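3.2 Surface wear in shared kitchens

The second part of the survey dealt with worktops and tables. We visited 44 rental units in Golport and Nellitz during August and asked each tenant how the main kitchen surface was cleaned, how often it was oiled or sealed, and whether hot cookware was set down on it without a mat. Answers were written down on the form described by Birkett and were not corrected afterward, even where they did not match the condition of the surface.

Tenants in Nellitz were more likely to have a wooden table as their main work area. Most of them wiped it with a damp cloth after meals and did nothing else. Oiling was rare in both towns, and where it was done, the landlord had usually supplied the oil. Heavy pots were the most common cause of marks named by tenants, ahead of knives and spilled drinks. A light surface with visible grain (Figure 4) was preferred by tenants who cooked daily, mainly for its looks.
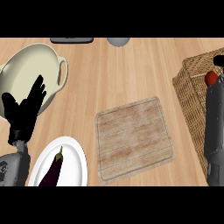

Figure 4. Light wooden tabletop with a cream-colored casserole pot and other kitchen objects. Computer rendering.

Wear was graded on the Nishimura scale, from 0 (no marks) to 3 (damage through the finish). Grades were given by two raters working separately, and a third rater settled any difference of more than one step. Marks under fixed appliances were left out. We also left out two units in Golport where the table had been replaced shortly before the visit.

Length of tenancy explained more of the wear than cleaning method did. Jurik found the same in student housing, although that study looked only at laminate counters and used a shorter form. The effect of household size is taken up in Section 4.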